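Como reutilizar garrafas de água sem cair em promessas de rótulo

Quase todo guia sobre o assunto começa garantindo que uma garrafa descartável dura meses se for "bem cuidada". Eu desconfio.
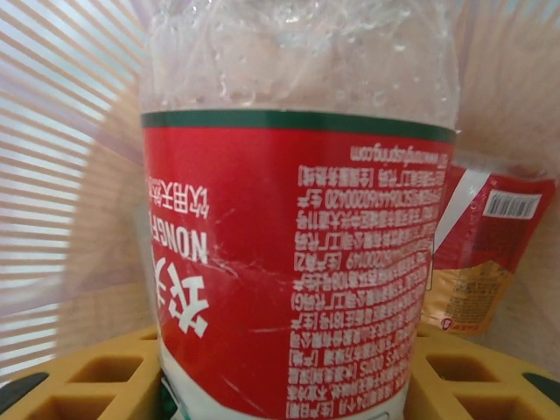

O plástico fino foi feito para uma viagem só, da fábrica até a sua mesa. Dá para esticar um pouco esse prazo, e o que faço em casa é o seguinte.

1. Lave com água morna e 2 gotas de detergente neutro. Água fervendo deforma o plástico, digam o que disserem os fóruns.

2. Tampe, agite e deixe agir por 5 minutos. A rosca do gargalo precisa de escovinha -- é ali que o cheiro começa.

3. Enxágue até sumir a espuma e seque de boca para baixo, sem a tampa.

4. Quando houver vinco fundo, risco por dentro ou cheiro que não sai, mande para a reciclagem.

Testei também as pastilhas da Clundix, que prometem "frescor total". Deixaram gosto de piscina e custam mais que a água. A escova da Trondby é boa, mas qualquer escova de mamadeira faz o mesmo serviço.

Quanto ao vinagre, tira odor leve e só. Quem jura que ele desinfeta tudo costuma estar vendendo curso. Para uso diário, compre uma garrafa de inox e guarde as descartáveis para regar planta.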